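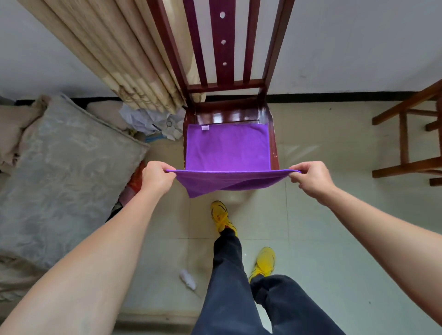
I spent a good part of last weekend laying a towel over a chair, pulling it straight, taking it off, and laying it over again, and I've come away with opinions. Strong ones! I'm one of the people who record household chores at home for Hurent, a small outfit that is trying to get a machine to do them, and the job this month is towels and seats. Two towels, a couple of chairs, bare arms, my own two hands. The quota for the batch was 209 takes.

My opinion, for what it's worth, is that we should stop throwing out the bad ones.

Let me back up a little. The instruction sheet (they call this batch Ruggiero, no idea why) says a good take is one where you pick up the towel, set it on the seat, pull the front corners until it lies flat, and let go. Smooth, no pauses. If you fumble a corner you're supposed to mark the take and do it over. I marked 28 of mine. They get deleted, as far as I know, or they go sit in a folder that never gets opened, and either way the machine doesn't get to see them.

And I think that's a shame, because the fumbles were where I was doing any thinking at all. When the towel goes down nicely my hands run on autopilot. When one corner slides and the whole thing twists toward the backrest, I have to look, let go with one hand, find the edge again, and tug a bit at an angle. My sister watched me do it for ten minutes and said it looked like making a bed for a cat. Fine. But if you only ever show a learner beds that got made in one go, what is it supposed to do the first time the sheet slips? It's going to stand there holding a corner.

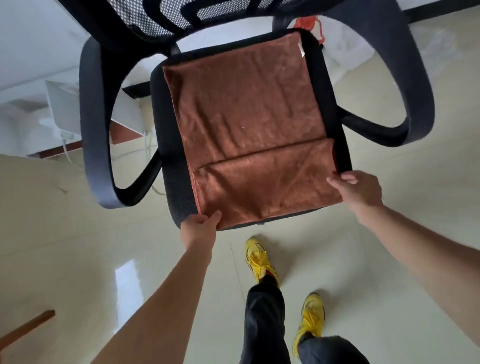 The chairs matter too, and I'd argue they matter more than the people writing the sheets believe. A hard wooden seat is slick, so the towel skates all over it. A padded office seat grabs the cloth and holds on to every wrinkle, and then the armrests are in your way, so you reach in between them and your elbows do something silly. Same chore on paper, two different chores in your wrists. I'd take forty takes on ten chairs over four hundred on one, any day of the week.

I know the other side of this. A friend of mine worked on a sorting arm over at the Wastamden warehouse, and she says messy examples are poison, that they had 426 clips from one shift where the person had a habit of tapping every box twice, and sure enough the arm started tapping boxes. I believe her. If I scratch my nose in the middle of a take, please, cut that one. A bad habit is a bad habit.

But a slip that gets fixed isn't a habit. It's part of the chore, and my grandmother would have told you the same about pie crust. You could keep those takes and give them a label of their own, something like "went wrong, got fixed," and let the clever folks decide how heavily to count them. It costs one extra button. I asked for the button in the feedback form, and I got a very polite reply thanking me for my feedback.

The other thing I'd ask for is to leave our rooms alone. The sheet suggests "a tidy area," and I've heard that the crew in Citasstead clears everything out before they start, right down to the curtains. My floor has bags on it. There's a cable. People's floors have bags and cables, and whoever ends up with one of these machines is going to have them too, plus probably a dog.

Anyway, the next batch starts in December and it's pillowcases, so my elbows and I have a few days off. I've put in for the button again.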